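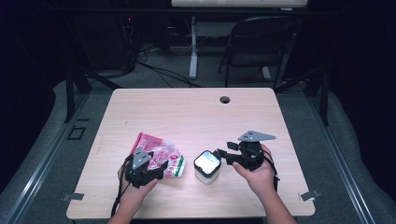 Small white container with a silver top, on the table.

Nov 30, 2022

Up at six to finish the line sheet for the winter coats before the office filled up. Havden wants the final version tonight so their buyers have it when they open tomorrow, and I still had four styles with no wholesale price next to them. Two of those were my fault. The other two were waiting on the mill, who wrote back at seven with a number I could live with.

Omprakash Maurya called while I was eating. The cutting room has finished the quilted vest and the long wool coat, and he will start on the short jacket as soon as the lining comes in. He asked again if we want the horn toggles or the plain ones. I said plain. We settled this in August, but he had a note in his own handwriting that said horn, so one of us changed it on the phone and forgot. The horn ones look better, but they also come loose, and we had enough of those sent back last year.

Spent most of the morning on fabric. The Çınar swatches came, wrapped in brown paper with the colors written on the back in pencil. The rust is right. The green is too blue next to the gray wool, and I held it by the window, under the desk lamp and out in the stairwell before I gave up on it. I wrote to ask if they can go back to the shade on the first card. If they can't, the scarf goes out in two colors and I take the green out of the line sheet, which means redoing page 3. I left page 3 alone until I hear.

Lunch was soup at the desk.

Viorica Ardeleanu came at one for the fit session. She brought the revised pattern for the long coat and we put it on the model over a thick sweater, then over a shirt. The shoulder is much better. The sleeve is still a little long, and the back vent pulls open when she sits. Viorica pinned it and said she could fix it by moving the vent up and adding a stay inside. I asked for the pocket to drop by a finger's width as well. She didn't like that, and after we tried it I could see why, so the pocket stays where it was. We did the vest last and changed nothing on it.

She also told me that Onik is closing its sample room in the spring. They have done our first samples for as long as I have had the label. She heard it from one of the sewers there. I have not heard it from them, so I sent a short message asking about dates for the next round and did not mention it. No answer by the time I left.

The afternoon went to the sale. The end-of-season page on Prosell closed at noon and I went through the orders. We had 64 pieces left after the weekend and all but two are gone, both of them the mustard cardigan in the smallest size. The total was 3,184 before fees. That pays the lining invoice and part of the photographer. I had hoped it would cover all of the photographer, so I wrote to her and asked if I could send the rest once Havden pays the deposit. She said fine.

Packed orders until five. We ran out of the large mailers, so the last of the knit dresses are folded in boxes, which cost more to ship. Need to order mailers. Need to order tissue too, the plain white, since the printed tissue leaves ink on the cream knit if it sits too long. I had two emails about that this month and refunded both.

Sent the line sheet to Havden at ten to six with the green scarf still in it. Then Çınar wrote at six fifteen to say the first shade is no longer dyed. So I redid page 3 after all, moved the scarf down to two colors, and sent a second file with a line asking them to throw out the first. I hope the buyers get the right one. I will call in the morning to make sure.

Home by eight. Sewed the button back on my own coat, which has been in my bag since last week. Read some of the trade magazine, mostly a long piece on wool prices. It says they will stay where they are until summer. Ours have gone up twice this year, so I am not sure which mills they talked to.

Tomorrow:
Call Havden about the file.
Tell Omprakash plain toggles, in writing this time.
Mailers and tissue.
Send Viorica the sleeve measurement.
Call Onik if they haven't answered by noon.
Pick up the gray thread.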